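Ticket 223: Things that are not dishes keep ending up with the dishes
Location: Gavdale house, second floor shared kitchen
Opened by: Grímur Sveinbjörnsson
Priority: Low (changed from Urgent by the kitchen desk)
Status: Open

Grímur Sveinbjörnsson, 8:10 am
I went to the rack for a cup and came back with a cup and a piece of parsnip. The parsnip was in the cup. Please advise.

Kitchen desk, 8:42 am
Hi Grímur. Was the parsnip cooked?

Grímur Sveinbjörnsson, 8:44 am
I fail to see how that changes the outcome, but no.

Kitchen desk, 9:30 am
Thanks. Checked the usual suspects:
- Sink strainer: in place, clean.
- Drain: fine. Water goes down at a respectable speed.
- Food scrap bin: empty, which in a house this size is a clue.
- Sign saying SCRAPE FIRST: present, laminated, ignored.

Looks like people clear a whole tray in one go and sort it out at the rack, or don't. Moved the scrap bin next to the tray spot so it's closer than the rack. Closing.

Grímur Sveinbjörnsson, 1:15 pm
Reopening. There was a napkin in the cutlery. It had been through the wash and was now a sort of felt.

Kitchen desk, 1:50 pm
Sorry about the felt. Steps for everyone on the second floor:
1. Put the tray down in the middle of the table.
2. Food and paper come off the tray first.
3. Only then touch anything you'd eat off.
4. Whole vegetables nobody has bitten go back in the fridge. We are not made of carrots.

Prureo in the next room asked if step 3 covers chopsticks. It does.

Grímur Sveinbjörnsson, 4:05 pm
Tried it. Step 2 is where it falls apart. Skerton end of the hall thinks napkins are compost, Østergaard end thinks they're trash, and both ends think it's the other end's turn.

Kitchen desk, 4:20 pm
Napkins are trash on this floor. I have changed the sign. Please keep the tray, bin and rack in their places at clearing time. 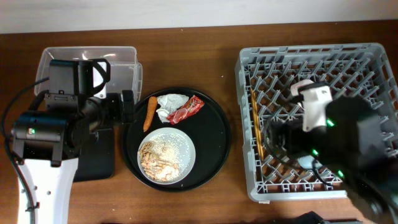 Tray in the middle, clear bin to the left, gray rack to the right. Carrot and crumpled napkin still on the tray (see steps 2 and 4).

Grímur Sveinbjörnsson, 4:31 pm
Is the carrot going back in the fridge?

Kitchen desk, 4:33 pm
Pending inspection for bites. Leaving the ticket open for 3 more days. If you find anything else in a cup, note the cup.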